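Adier Suspends Home-Assist Trials After Gripper Fault

Dec 17, 2024

Adier has suspended testing of its Heltano home-assist arm after a fault in the gripper controller was confirmed during simulation work. The fault can cause the fingers to close with more force than the operator has set when the arm is working close to soft furnishings.

The problem was first reported in June, when a test unit at the Rillell site tore the cover of a seat cushion. No one was injured. Engineers have since repeated the approach in simulation over 1,000 times. The force limit was ignored in seven of those runs — in each case after the fingers had been held fully open for more than four seconds.

Kostiuk, which supplies the controller software, has accepted the findings and is preparing a correction. Units already placed with trial households have been switched to monitoring mode and will not move until the update is installed.

Simulated approach to upholstered furniture, gripper open over the fabric.

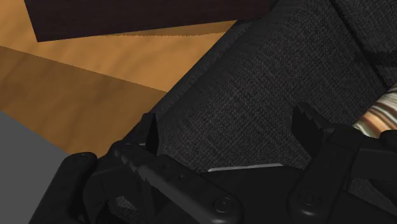 What trial households should do

Leave the arm in its parked position and do not attempt to restart it. Households will be contacted directly with an installation date. The corrected software must complete 100 consecutive runs without a fault before trials resume.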